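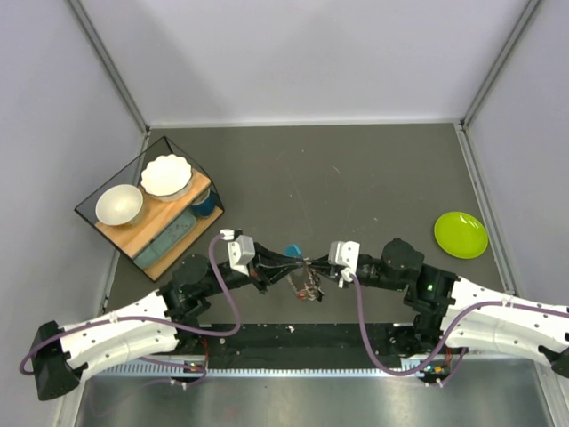 Two bowls, one soup, and my year of eating the same lunch

I eat soup for lunch. I have eaten soup for lunch nearly every working day since last October, and people have started asking me about it in the tone you'd use with someone who's taken up fencing. So here goes, the whole story, or at least the bits I remember.

It started with money, as these things do. I'd moved to Wurbridge for the new job and the only place to eat near the office was a sandwich counter where a turkey roll and a drink cost more than I'd ever spend on dinner. I did the math one evening and got 3,185 for the year, in dollars, for sandwiches I didn't even like that much (the bread was always cold in the middle — why?). Next day I bought a bag of red lentils and an onion.

The first batch was terrible. I'd like to say it had character, but it was just orange paste with salt in it. I ate it for four days out of pure stubbornness. Then my neighbor Hậu Lưu tasted some and asked me, very kindly, if I had ever considered frying the onion first. I had not! I'd been throwing it in raw with the water like a person in a fairy tale making soup from a stone.

So now the onion gets a good 90 minutes on the lowest heat the stove will do, with butter and a pinch of sugar, while I do laundry or ignore the laundry. After that it's 300 grams of lentils, a can of tomatoes, a carrot if there's one going soft in the drawer, cumin, a bit of chili, and enough water to cover it all by a couple of inches. Twenty-five minutes, lid half on. Lemon at the end. The lemon matters more than anything else in there except the onion, and I will argue about this with anyone.

I do have other soups. There's a potato and leek one that I make when it rains, and a chicken and rice one for when I feel a cold coming, and a beet one that I made a single time and that turned my wooden spoon pink for good. My sister swears by a split pea with smoked ham that simmers most of the day, and it's wonderful, but I'm not patient enough and I always end up eating crackers over the pot until I'm not hungry anymore.

Freezing is where I went wrong for months. I used to freeze the whole batch in one big tub, which meant chipping at it with a butter knife at seven in the morning. Flat bags are so much better. They stack like books, and they thaw in the time it takes to find my other shoe. Potato soup doesn't freeze well, though, it goes grainy and sad, so I eat that one fresh or give half away.

Do I get bored? Sometimes! In July I gave up completely and had nothing but tomatoes on toast for three weeks, and I didn't miss soup at all until the first chilly morning, when I missed it so badly I bought leeks on the way home. I'm trying a white bean one next, with rosemary and far too much garlic. If you've got a good one, leave it in the comments, but please, no more beets.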